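4.2 Raue Flächen und Gitter: Was Bewohner hören und was sie zu hören glauben

Am meisten überrascht hat uns in der Wohnraumstudie, wie eng Hören und Sehen zusammenarbeiten. Fragt man Menschen, ob ein Zimmer hallig klingt, beurteilen sie immer auch die Wände mit. In den Vorgesprächen, die Brândușa Văduva in der Siedlung Viruvier geführt hat, fielen Wörter wie »hart«, »kahl« oder »kreidig« lange bevor vom Klang überhaupt die Rede war. Für die Raumakustik ist das ein Geschenk, denn es eröffnet eine Frage, die sich mit Nachhallzeiten allein nicht beantworten lässt: Welchen Anteil am Höreindruck hat die sichtbare Oberfläche?

Wir haben deshalb 14 Wohnräume ausgewählt, deren Grundrisse sich stark ähneln, deren Wand- und Deckenflächen aber deutlich voneinander abweichen. Gemessen wurde in den Terzbändern zwischen 200 und 2000 Hz, also in dem Bereich, in dem sich ein großer Teil der Sprachenergie abspielt. Vorhänge und Teppiche blieben liegen und hängen, wie die Bewohner sie hatten; ein leer geräumtes Zimmer hätte uns zwar schönere Kurven geliefert, aber eben von einem Raum, in dem keiner wohnt. 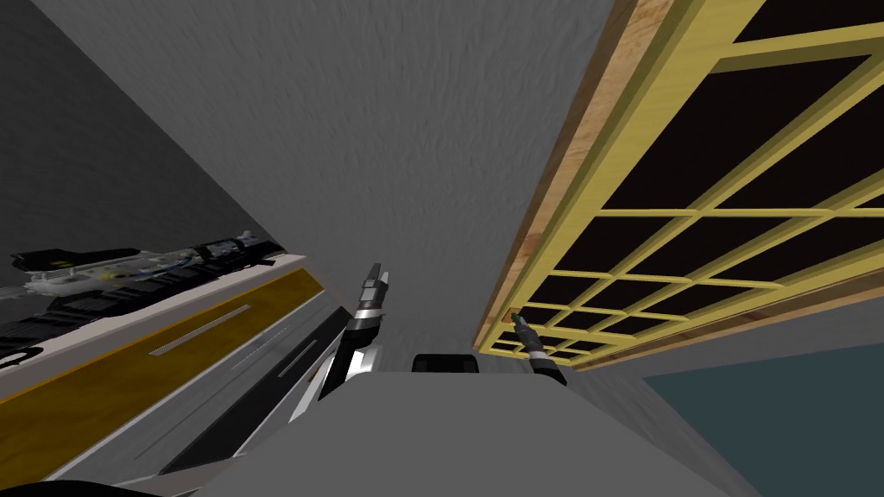 Die Hörurteile wurden auf einer Skala mit 5 Stufen abgegeben, einmal mit offenen und einmal mit verbundenen Augen. Jui-lin Lau hat dafür kurze Sprachproben eingespielt, deren Reihenfolge für jede Person neu gemischt wurde. Mit verbundenen Augen folgten die Urteile den Messwerten erfreulich genau. Sobald die Augenbinde abgenommen war, verschoben sie sich – und zwar in fast allen Räumen in dieselbe Richtung, hin zu einem »weicheren« Klang, wenn die Flächen strukturiert aussahen.

Dieser Effekt begeistert uns besonders bei Strukturen, die akustisch kaum etwas leisten. Ein feiner Putz mit geringer Korntiefe streut Schall im gemessenen Frequenzbereich so gut wie nicht, seine Unebenheiten sind gegenüber der Wellenlänge viel zu klein. Für das Auge genügt offenbar sehr wenig: Eine hellgraue Fläche mit schwacher, putzartiger Fleckung wie in Abbildung 2 zählt in unserer Einteilung bereits als strukturiert, ein benachbartes Holzgitter ordnen wir als eigene Klasse ein. Wen-hsiung Tsang hat diese Einteilung unabhängig von der ersten Auswertung wiederholt, mit sehr guter Übereinstimmung.

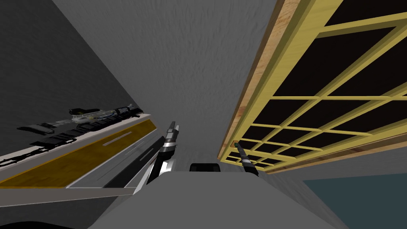
Abbildung 2

Anders liegt der Fall bei Gittern aus Holzleisten, und gerade deshalb sind sie ein so dankbarer Gegenstand. Ihre Wirkung hängt davon ab, was hinter den Öffnungen liegt. Vor einem porösen Absorber lassen sie den Schall weitgehend durch, vor einer schallharten Rückwand bleibt vor allem das Relief der Leisten selbst. Den Bewohnern war dieser Unterschied in der Regel nicht bekannt. Sie hielten ein Gitter fast durchweg für »schluckend«, auch dort, wo unsere Messung nichts dergleichen hergab. 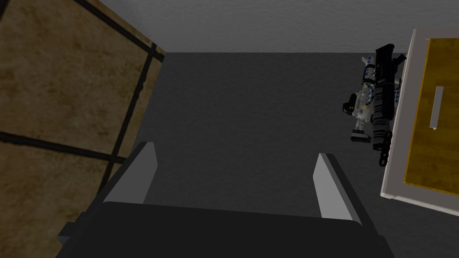

Für die Modellierung folgt daraus, dass ein rein physikalischer Prädiktor systematisch zu streng urteilt. Wir ergänzen ihn um einen visuellen Term, der nur die Klasse der Oberfläche kennt (glatt, strukturiert, gegittert) und mit einem einzigen Gewicht je Person auskommt. So schlicht dieser Ansatz ist, er bildet die Verschiebung zwischen den beiden Durchgängen bemerkenswert gut ab. Ob das Gewicht über Wochen stabil bleibt, prüfen wir derzeit mit einer Wiederholungsmessung im November; die Ableitung der Schätzgleichung findet sich in Abschnitt 4.3.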